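Bench notebook, phone station
May 10, 2021

Got in early to sort out the cardboard before anyone could have opinions about it. The surround is Norkico double-wall, sold to us as "display grade," a grade I had not met before and would not ask for again. Cost 28 dollars with the tape. I wanted a plain backdrop behind the table so the phone is the only shiny thing anyone looks at. Cables are another matter. 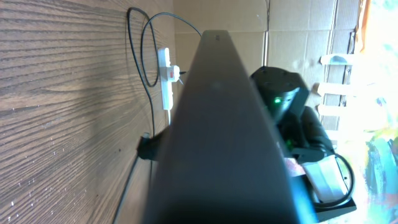

Stamer's quote for a proper under-table tray came back at 287 dollars, before brackets. We are therefore continuing with the traditional method, cables on the table, to be reviewed in June when there is a new budget to disappoint. Please don't tape anything to the wood. The last lot of tape took the finish off at Gasser's and I heard about it for weeks.

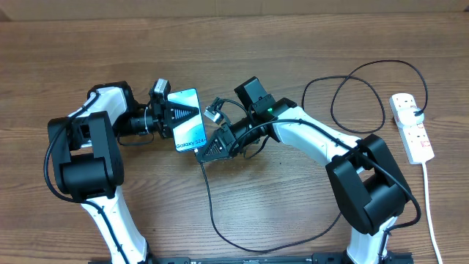
Entry by: Ullasier bench, day shift

Phone handling next. Keep it upright, screen out, and hold it near the edges - thumbs on glass mean another wipe, and we are down to the last box of 300. Brightness stays where it is. Somebody keeps turning it down to be kind to the battery. 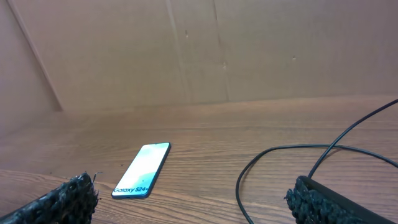
Backdrop again, then I'll stop. Folding it along the pre-scored lines was meant to give a flat wall. It gives a wall, anyway. The two upright seams still show, and the small dark marks on the back will need paper over them if we ever want this to look respectable. I vote for living with it. The side panel can have its crease.

Wallpaper to stay on the blue one for now. Leave the phone on the charger overnight. 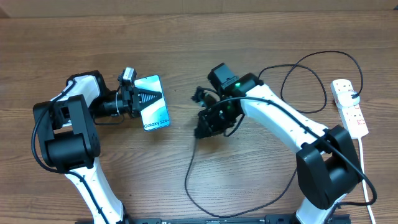 Galaxy S24+ over the table, blue wallpaper.

To do: wipes, tray (ha), wider tape.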